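Coffee table

A coffee table is a low table made to stand in front of a sofa or between armchairs, where it holds drinks, books, magazines, remote controls, bowls of nuts and, sooner or later, somebody's feet. It is one of the youngest pieces of furniture in the ordinary home and one of the most loved. Chairs, beds and chests go back thousands of years, while the low table in front of the sofa only became common in the last part of the nineteenth century and the first part of the twentieth.

Origins

Low tables as such are very old. People in many parts of the world have eaten, written and played games at tables only a hand or two above the floor, seated on mats or cushions, and many still do. The European coffee table has a different family tree. Its nearest relatives are the tea table, which was tall enough to pour from while standing, and the sofa table, a long, narrow piece usually placed behind a sofa or beside it.

Nobody has settled who first cut the legs down. Furniture historians have had a wonderful time arguing about it! One camp points to Japanese and Ottoman pieces admired by Western travelers, another to the lower, deeper sofas of the late Victorian parlor, which left the old tea table towering over the guests. Hedvika Pešek, in her study The Low Room, makes a lively case for the second view and shows how seat heights and table heights dropped together in the stock books of the Tollen workshops.

Form and size

Most coffee tables are level with the sofa cushions or slightly lower. A common rule among makers is that the table should be two thirds the length of the sofa it serves, with enough room between the two for a person to walk past sideways. A rectangular top 80 or 90 centimeters long suits a small two-seat sofa very well.

Round and oval tops are popular in tight rooms and in homes with small children, as there are no corners to run into. Square tops work best with L-shaped seating. Nesting tables, which slide under one another, solve the old problem of where to put the extra cups, and they are a joy to watch being pulled out like drawers when company arrives.

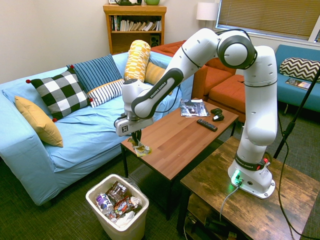

Tables with a second shelf underneath became common once weekly magazines were a regular part of home life, and the shelf has outlived many of the magazines. Lift-top tables have a hinged surface that rises toward the sitter, handy for eating or for working on a laptop. There are also trunk tables, drum tables, tray tables with folding legs, and the ottoman, a padded cousin that only needs a firm tray on top to do the same job.

Materials

Wood remains the favorite. Oak, walnut, beech and pine are all used, and each ages in its own way: pine dents if you so much as look at it, and walnut slowly lightens in strong sun. Glass tops make a small room feel larger but show every fingerprint. Stone is handsome and very heavy. Metal frames came in with the modern movement and allowed thin, floating tops that would have amazed a Victorian joiner.

The Kalniņš table, first shown at the Jusville spring fair one March, is a favorite of collectors. It has a slatted top and three splayed legs, and 3000 were made before the workshop closed. Stepan Skoryk, who cataloged the surviving ones, recorded 11 different leg profiles, proof that the turners were having some fun.

Rings and scratches

The water ring is the coffee table's best-known enemy. A white ring usually means that moisture is trapped in the finish and can often be coaxed out with gentle warmth or a little oil. A dark ring has reached the wood itself and is much harder to shift. Some restorers leave such marks alone. Issa Matar has written warmly about a Skullura table whose top carried so many overlapping rings that its new owner asked him to repair the legs and touch nothing else.

In everyday life

The coffee table has lent its name to the coffee table book, a large, richly illustrated volume meant to be leafed through by guests. It also turns up in countless family photographs, covered in wrapping paper, board games or birthday cake. Latifa Ait Ali's survey of living rooms found that it was the surface most often cleared in a hurry when the doorbell rang.

See also: End table; Ottoman; Sofa table; Tea table

Last updated: Oct 16, 2026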